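Reading the Drultine minutes

December 25, 2018

The house is quiet until dinner so I am finishing the post I started in July, on the papers of the Drultine space advisory group.

For anyone new to the blog, the group was set up to tell ministers whether a small country ought to put money into launching things, or into the instruments that go on top, or into neither. It met for 3 years. The chair was Treasa Ní Bhriain, who had come up through the telephone service and had no background in rockets. Her papers take up 25 boxes and I have now been through all of them, apart from one folder of travel claims that was away being repaired.

The printed report is the part people quote. It runs to 197 pages and recommends a ground station at Skaltholm, a modest fund for instruments, and no launcher. Read on its own it looks like a group that agreed from the start. The minutes show that it didn't. As late as the second winter there was a majority for a sounding rocket range at Stiltside, and a draft chapter had been typed up with a map and a list of landowners to be approached.

What changed was the cost of the road. The Stiltside site was on the wrong side of a tidal channel, and the engineers Ó Ceallaigh were asked to price a causeway. Their letter is two sheets long. Ní Bhriain read it out at the next meeting, and the minute says only that "members took note". The Stiltside chapter is missing from every draft after that.

I had always assumed the Treasury killed the range. I said so in an older post and I have now put a correction at the top of it. There is a Treasury letter, but it is dated after the group had dropped the idea and mostly concerns pensions for the station staff.

Her handwriting is small and slopes badly when she is annoyed. In the margin of one draft, beside a paragraph about national prestige, she has written "who is this for?" and the paragraph doesn't appear in the next version. She also cut an appendix on crewed flight, which had somehow reached 40 paragraphs.

The report was printed in a run of 250. I own one, with a former library's stamp and no back cover.

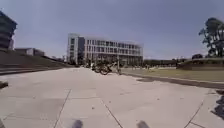

Concrete plaza and modern building, hazy day.

Next I want to look at Skaltholm itself. The station opened later than planned and with one dish fewer than the report asked for, and I don't yet know who made that decision. The site diaries are held separately and have to be ordered in advance. If you worked there, or have a copy of the staff newsletter, please leave a comment below. I am short of the first two issues.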